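Paper weight is a poor guide to bag strength

Most retailers who buy paper carry bags in Australia order them by grammage. A supplier quotes a figure in grams per square metre, the buyer compares it with last year's figure, and the heavier sheet is assumed to be the stronger bag. I have spent a good part of my working life testing packaging for small importers, and I think the habit should be dropped. Grammage describes the sheet. The load is carried by the handle attachment, the base fold and the side seam, and the specification usually leaves all three to the factory.

The point is easy to demonstrate on a bench. Last November we took 40 bags from a single line sold by Vemuson, a gift and stationery wholesaler, and hung them from a fixed bar with a static load added in steps. Of those that failed, most failed at the handle patch. The paper around the patch was generally sound. Two went at the base, where the glue line had been laid short of the corner. None tore through the middle of a panel, the one place where a heavier sheet would have helped.

Rekha Kurian, who ran the tests, then repeated them with a lighter sheet and a longer patch from the same factory. The lighter bag held more. The difference in unit cost was too small to show on the invoice once freight was added, and on an order of 2,000 it vanished into the rounding.

Printed bags complicate the matter. A coated sheet with full ink coverage takes adhesive badly on its outer face, so a seam that laps printed surface onto printed surface will peel before it tears. Good factories leave an unprinted strip beneath the lap. Others do not, and the buyer cannot tell by looking, as the strip is hidden once the bag is made up.
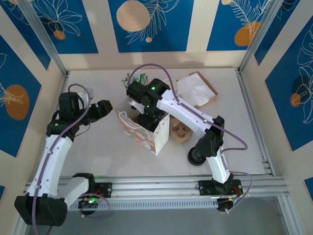
Should a buyer ask for a minimum grammage at all?

A minimum is worth keeping as a floor, mainly to stop the sheet creasing in the carton, but it should sit beneath a stated handle load and a stated seam overlap, and it should never be used to choose between two quotes.

The usual objection is that handle testing is slow and small buyers cannot afford it. I do not accept this. A static hang needs a bar, a set of known masses and a clock. Danish Gilani, who buys for a chain of homewares shops, does it in his stockroom with bottled water. His results track ours closely enough to reject a bad batch, and rejection is the only decision he has to make.

A second objection is more serious. A static load does not reproduce use. Bags are swung, dropped onto car seats and lifted by one handle while the other hangs free. A single-handle lift puts a peeling force on the patch at an angle the static test never reaches. I would like to see a simple cyclic test written into purchase orders, with the lift angle stated. Until there is one, a static figure with a generous margin is a reasonable substitute, and the margin should be written down where both parties can read it.

What I would ask of buyers is modest. Put the handle load on the order. Put the seam overlap next to it. Keep a few bags from each batch, labelled, in a dry cupboard, so that a complaint can be checked against something. Grammage can stay on the form, further down.

Related items
Cold glue and hot melt in humid storage
Reading a carton compression report
Twisted paper, cotton cord and ribbon: handle materials compared
Why recycled content changes the fold
Letters: Aranka Bárány on seam overlap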